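Search this site Go

My Mug Tree and Other Things That Land on the Table

By Jolanta Kołodziej
28 November 2020
Last updated: 28 November

I bought my mug tree in March for 12 dollars at Gallegos, the secondhand place by the bus station, and I have been defending it to my family ever since. My sister says they belong in 1980s kitchens (she's wrong!). I had a cupboard stacked two deep with mugs, and every morning I'd pull one out and hold my breath while the rest wobbled.

So I wanted wood, plain, with pegs that stick out far enough for a fat handle. Lestora had a pretty metal one for 80 dollars, and I did pick it up, and I did put it back down.

What I hadn't planned on was the company it would keep. Put one useful thing on a table and everything else in the house comes to join it – lunch boxes, toys, shoes, whatever somebody had in their hand when the phone rang.

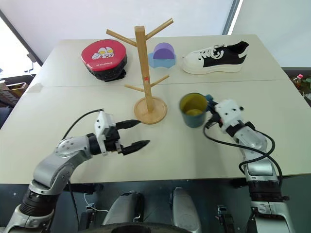
The mug tree with a teal mug, a red lunch container, a toy block piece and one sneaker.

I have a soft spot for a mug with a bright inside, by the way. Yellow is my favorite, it makes even weak tea look cheerful.

My rule now is a quick clear before supper. Shoes go to the hall first, then lunch things to the sink, toys to the basket, and mugs go up on the pegs last, biggest ones low down so the post doesn't get top-heavy. It takes me one song on the radio, two if I stop to sing.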